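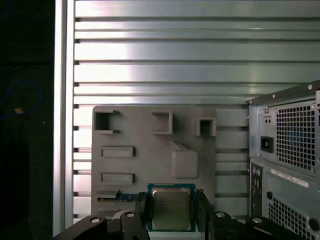
A processor held in the gripper beside the parts fixture on our PC cell.

Software Engineer, Manipulation (Control and Perception)
Tarach, Assembly Software Group
Full time, on site
Posted October 2023

Tarach writes the software that lets standard robot arms do small, careful assembly jobs. Our current project, Gorkus, covers work on desktop computers: taking processors and memory modules from a fixture, placing them in the machine, and handling the latches and levers that go with them. We are hiring one engineer to join the group that owns the control and perception code.

The team has 9 people. You would report to the group lead and share the PC cell with two other engineers. Most of the code is C++ with Python on top for task scripts, data handling and tests.

What you will work on

Contact-rich control. The existing insertion routines use a force-limited search with a fixed pattern. We want to replace that with something that reacts to the contact it feels, and we want it to run inside our present control loop.

Perception from the wrist camera. Pose estimates have to hold up when shiny metal, dark plastic and loose cables share the view, and when the fingers hide part of the target.

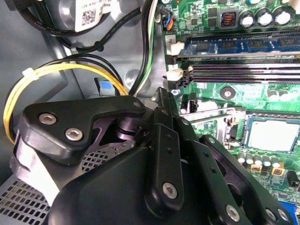

Planning in tight spaces. Inside a case there is little room between the fan, the wiring and the board, and a path that is fine for the arm may still be wrong for the fingers. Our planner, Talukder, treats rigid parts well and cables badly. You would take over the cable side, starting with a simple keep-out model and moving on from there.

Tooling. We replay every failed attempt from logs. The replay viewer is slow on long runs and does not line up force data with camera frames as closely as it should. Expect to spend part of your first months here.

The regression suite has 17 tasks. Each one must pass in simulation before a change goes to the cell, where it is then run 200 times. You will be expected to read the results yourself and stay with a change until it is merged.

What we need from you

At least 2 years of work on robot software, in industry or in a research lab
Solid C++ and comfortable Python
Hands-on experience with either force or impedance control, or camera-based pose estimation
Practice debugging on real hardware, including calibration and timing problems
Clear written English, as design notes are reviewed in writing

Useful but not required

Motion planning with deformable objects
Learning from demonstration
Real-time Linux
Having built or repaired desktop computers

A degree is not required. If you have one, list it. If you learned this work another way, tell us where.

Location and terms

The job is based at our Wadadia site. The cell is there, so this is not a remote position, but writing days at home can be arranged with the group. The contract is permanent after a trial period. We would like the new engineer to start in January. Relocation help is available.

How to apply

Send a resume and one page on a robot problem you worked on: what failed, how you found the cause, and what you changed. Code samples are welcome if you are free to share them. Please do not send work that belongs to a current or former employer.

The process is a phone call, a paid exercise using recorded cell data, and a day on site with the team. Applicants who reach the exercise stage will receive written feedback.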